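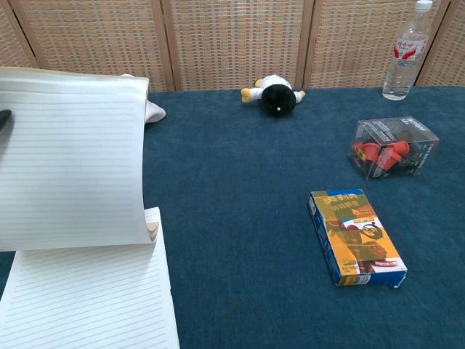

Writing by hand again has been the great pleasure of my winter, and I want to spend most of this issue on it, so those of you who came for the letters page will have to scroll down a bit (it's a good one this time, do go). I hadn't written anything longer than a shopping list for years. Then in October I started drafting these newsletters with a pen, and I've kept it up ever since. You don't need anything fancy for it. An ordinary lined notebook with white pages will do very well, even the sort where the top page lifts and curls over towards the right as if it wants to be turned before you've finished with it. I've grown fond of that curl! I hold it down with my left hand, and having one hand busy with the paper means I can't pick up my phone.

What set me off was a letter from Houshang Tabrizi, who has been reading Pleltora since the days when it was a stapled sheet. He wrote me four sides, in the most beautiful slanting hand, mostly about pear trees, and I sat down to type him a reply and felt a complete fraud. So I found a biro and had a go. It was dreadful. My hand ached by the bottom of the first page, my g's looked like 8's and I had forgotten how to join an r to anything. He wrote back all the same, and said he'd been able to read nearly all of it, which was generous.

His advice was to slow down until it felt silly, and then to stay at that speed. I'd been writing as fast as I type, or trying to, and the letters were falling over each other. When I slowed down the ache went within a week or so. The other thing that helped was moving my whole forearm and not only my fingers. I'd read this before in books and thought it sounded like golf coaching, but if you rest your arm well up on the table and let the hand slide along, the line stays much straighter and you can go on for an hour. Try a row of big loose loops first, then a row of small ones, and then start your sentence while your arm is still in the mood.

Now, pens. I know a lot of you have opinions! I began with the biro and moved on to a Flelex, the cheaper model with the medium nib, which I bought at Heydari when I went in for envelopes. It's light and a bit scratchy on the upstroke and I like it very much. The ink I'm using is Draltum blue-black, which goes on looking like school ink and darkens as it dries. It does show through thin paper, so I've been writing on one side of the page and keeping the back for second thoughts. This has been a happy accident. When I come to read a draft through I have a whole clean page opposite for arguing with myself, and some of the best bits of the last issue began life over there with a big wobbly arrow pointing to where they should go.

I should say something about the drafts, as I've been asked whether they're really any different. I think they are. The piece on canal names that so many of you wrote in about was 3000 words when I'd typed it, and I'd been shuffling the paragraphs for days without getting anywhere. I put the laptop in a drawer and wrote the thing out again from memory. Anything I couldn't remember I left out. It came to a good deal less, and it had a beginning, at last, which the typed one never did. When you're writing by hand it costs you something to put in a dull sentence, and you notice as you're doing it.

Crossing out is a joy too. On a screen the bad version disappears and I'm forever trying to get it back. On paper it sits there under its line, perfectly legible, and about one time in five (I'm guessing) I look at it the next morning and find it was better than what I replaced it with.

There are drawbacks. I still have to type everything up, and I'm slow at it, because I will keep fiddling. I lost a whole page on tea caddies by leaving it in a library book. And I can't search for anything, so I've started giving each notebook a contents page, leaving the first two leaves blank and filling them in as I go. If any of you has a neater system than that I'd love to hear it. Mine breaks down whenever a piece runs on in three different places, and mine always do.

A few of you have said you'd like to start but don't know what to write. Copy something out! I mean it. Take a poem, or a recipe, or a page of a novel you love, and copy it slowly with all the commas. I did the opening of Bleak House over a couple of wet evenings and discovered how few proper verbs there are in it, after reading it goodness knows how many times. Or keep a record of one small thing, such as what's in flower on your road, or what you had for tea. Up to 200 words a day is plenty. Stop before your hand gets tired and you'll look forward to the next one.

Or write to me. The postal address is at the foot of the newsletter, as ever, and for the whole of February 2023 I'm promising a handwritten reply to every handwritten letter. It may take me a while, and you may need a magnifying glass for the g's, but you'll get one. Please put your own address on the letter itself as well as on the envelope. I had a lovely note before Christmas about mending a garden gate, signed only "M.", and the envelope had gone out with the recycling by the time I'd sharpened up my reply. M., if you're reading, the answer is yes, I'd very much like to see the hinges.

Next issue will have the second half of the canal names, with your corrections, and the marmalade results.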